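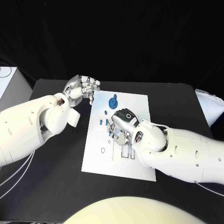
Kastwood Assembly Lab, Bench Robotics Group

Guides > Two-arm cell > Peg and gear board > Set-up and weekly care

Section 3. Getting the board ready for a run

Welcome back, and thank you for reading this far! If you have worked through the power-up section, the robot should be awake with both arms parked. What follows takes you from a bare table to a board the robot can work on, with both hands over the white board and the blue pegs and gear where it can reach them.

Please keep the stop button within reach the whole time. The arms move slowly in set-up mode, but slow is still plenty to pinch a finger.

1. Draw the black curtain behind the table all the way across. The head camera does a much nicer job of finding the blue parts with a plain dark background, and even a small gap by the window can spoil an afternoon.

2. Wipe the tabletop and the board with a dry cloth. No spray, please, as it leaves streaks that shine under the lights.

3. Set the board near the center of the table. It can sit at a slight angle, so don't fuss over getting it perfectly square. It does need to lie flat, so run your palm over it and feel for any rocking.

4. Stand the pegs and the gear up on the board. Leave the ring outlines and the two slot outlines clear for now.

5. Look over the cables on both sides. They should lie loose on the table, with enough slack for each arm to reach the middle of the board without tugging.

CAUTION: Small parts and a bit of red wiring are exposed near the wrists. Never lift or steer an arm by that spot. Hold the smooth white shell farther up.

6. Choose program 1306 on the Hidura panel and set the speed to 28. Karim Ouazzani picked that number after a good deal of patient trying, and we would ask you to leave it alone until you have a few runs behind you.

7. Press Start and step back. Both hands should come in over the board, palms down. Let the right hand close on one blue piece, then press Hold and check that the fingers are gripping it squarely. If they are not, press Release, nudge the board a little and go again.

Note: After 200 runs, stop and wipe the fingertips with a barely damp cloth, then let them dry fully. If a hand still drops pegs after that, try the Badawi fingertip pads in the bench drawer before you go changing any settings.

Related pages
Powering up and parking the arms
Replacing Badawi fingertip pads
Hidura panel: saving a program
Moving the cell to the Ridley bench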